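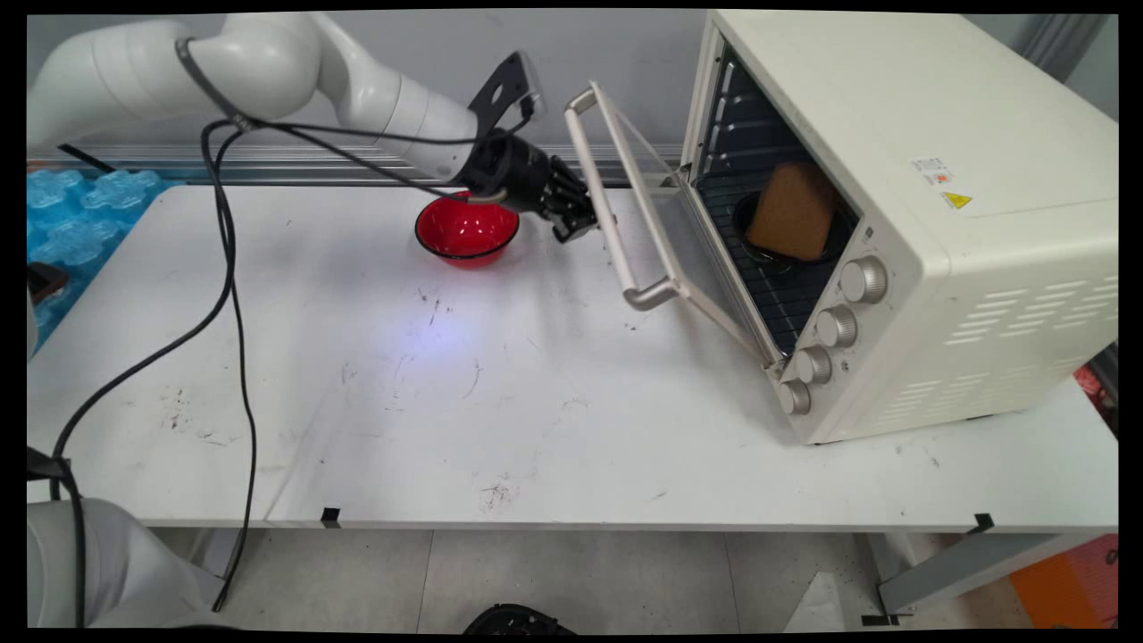
Kulinwood Kitchen Robotics, bench team

README for the oven bench

Hello! If you've been handed the oven bench for a stint, please read this before you power anything up. I'm Carolina Amaral and I've looked after the cell since Jaime Patrício moved over to the Onley rig. Most of this I learned from Jaime, and the rest I learned by getting it wrong. The task is the usual one: door, rack, dish, bread, red bowl, in whichever order the run sheet says.

What's in this folder

setup_notes.txt is the long version of this file and it's a bit of a ramble, sorry.
poses/ has the saved arm poses. Use the ones starting with bench_ and leave the ones starting with old_ alone, Daichi still compares against them.
camera/ has the wrist camera calibration, newest at the top.
faults.txt is where you write down anything odd. Please do, even if it fixed itself!

Before you start

Look at the cables first. The strap on the thick part of the arm holds the bundle in place and it does creep towards the wrist if the arm's been working all day. Push it back up and do it up snugly, but leave enough slack that the elbow can bend fully (I pull the arm through bench_fold by hand to check). The cable to the side of the gripper sags under the arm and goes right over where the bowl lives, so a tall bowl will catch it. The red one is fine. If you want to swap it for something taller, come and talk to me.

Next, the camera. It sits on the angled black bracket above the wrist, and the bracket screws work loose over time. Give it a gentle wiggle. If it moves at all, nip up the screws and redo the calibration, which takes 32 poses and is long enough to drink a tea. Don't skip this and hope, I've tried it and the door handle ends up somewhere inside the door.

Then the oven. It should be at an angle with the opening towards the arm, and the black tape on the front edge of the table is handy for judging whether it's been nudged. Open the door by hand once and let it down on its hinges. If it feels gritty, wipe the hinges with a dry cloth. We run with the oven unplugged and the bread is only there to be picked up and moved, so the knobs can be at any setting you like, just write it on the run sheet.

The door handle pose

This is the bit that needs the most fussing. The fingers want to come in level with the handle and meet it at the middle of the bar. Too near either end and they foul the metal brackets, and then the gripper trips on force and you have to clear it from the pendant. The steps, more or less:

Load bench_door and run it at slow speed with your hand on the stop.
Stop short of the handle and look along the bar from the side.
Adjust in small nudges, never more than 2 mm at a go.
Close, open, close again, and save only if it lands the same place 3 times running.

We've got 77 saved versions of that pose now — I know — and only the newest one matters.

Looking after the fingers

Inês Rocha (no relation to the Rocha who supply our finger pads, she's tired of being asked) changes the pads every November, or sooner if they go shiny. Spares are in the Nuvesex tin on the shelf. Wipe out crumbs from the finger joints at the end of the day with a soft brush. No sprays please, they get into the joints and it all goes sticky.

Known problems

The tabletop is scuffed, and the old vision script sometimes takes the darker marks for objects. Aurora Caldeira has a mask for it in camera/ and you should switch it on.
The thick cable can get pinched if you wheel a trolley in on the left. Go the other way round.
After a long idle the arm complains about joint 2. Home it and carry on, and if it does it twice in a morning tell Daichi Ikeda.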